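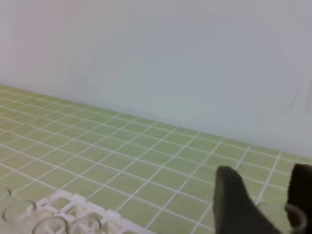

19/5/19

Cerrada la segunda tanda de la comparación de políticas con cámara de muñeca. Sigo con la entrada en formato de diario porque el registro de Nellanis solo guarda el resultado binario y pierde todo lo demás.

Configuración: política entrenada por imitación, entrada visual única desde la muñeca, sin vista cenital. Acciones en delta cartesiano respecto al marco de la pinza, apertura como canal continuo. Conjunto de entrenamiento de 1730 demostraciones teleoperadas, casi todas de Timo y mías. La semilla es la misma que en diciembre. He cambiado el recorte aleatorio y nada más, para poder atribuirle la diferencia si la hay.

Tarea: vasos transparentes y rejilla blanca de plástico, sobre la encimera de azulejo verde. El material transparente sigue siendo el problema principal. En la vista de muñeca, lo que define el vaso es casi solo el brillo del borde; a través de la pared se ven las costillas de la rejilla y el verde del fondo. La red tiene que apoyarse en un arco gris muy fino, y cuando la pinza está cerca ese arco queda cortado por abajo.

Resultado de hoy: 60 ensayos por política. La variante con recorte moderado supera a la base, pero los intervalos se solapan y no lo voy a llamar mejora. La variante con recorte agresivo es peor y el motivo parece claro al revisar los vídeos: el recorte elimina justo la franja inferior, donde están los dedos y el borde del vaso. Me lo tendría que haber imaginado antes de gastar el tiempo de GPU.

Fallos por tipo. El dominante es el cierre anticipado, con el dedo izquierdo todavía por fuera del borde. Después, la inserción desalineada: el vaso toca una costilla y la política insiste en bajar sin corregir en lateral. Hubo 2 paradas por límite de fuerza, las dos con la variante agresiva. Ningún vaso roto.

Wanda Dudek sostiene que la cuadrícula del azulejo ayuda, que las juntas blancas le dan a la red una referencia de orientación gratuita. Puede ser. También puede ser que confunda una junta con un borde cuando el vaso está inclinado. Propone repetir con un tablero liso. Estoy de acuerdo, aunque eso obliga a recalibrar la altura de la superficie y a descartar la comparación directa con lo de diciembre.

Timo Bauerfeind ha mirado los mapas de activación sobre los fotogramas de aproximación. Hay respuesta en los bordes de los vasos y también en la arista entre la pared y la encimera, que no debería importar nada. Sospecho sobreajuste a la posición de la base. Queda por comprobar desplazando el robot unos centímetros.

Pendiente:
Reetiquetar los ensayos dudosos a ciegas, Wanda y yo por separado.
Bajar la ganancia del canal de apertura cerca del contacto.
Pasar los registros al servidor Urard antes de que se llene el disco local.
Escribir a Wysocka por las almohadillas de repuesto.

La base queda congelada con la etiqueta Ullon. No tocarla hasta tener los ensayos con tablero liso.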